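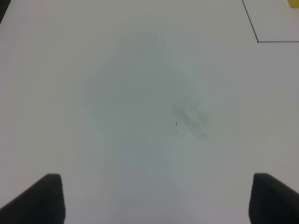
# Visit to the Meltura handling lab, Oltska

The morning session covered the cell rules in force from February. Each work area is outlined on the white tabletop with a thin dark line, and parts must rest inside it before a run starts. The gripper begins every run empty and with its fingers apart.

Table marks took up most of the discussion. Under the present rule, scuffs and specks are logged at the start of a shift and the top is wiped every 70 runs. The lab has 3,231 runs on record; 477 were set aside for incomplete start notes.

Speed limits are posted per cell, and a change needs two signatures. The Jandard cell follows the same sheet, which runs to 11 clauses. Clause 4, on who may reset a stopped arm, is still in draft.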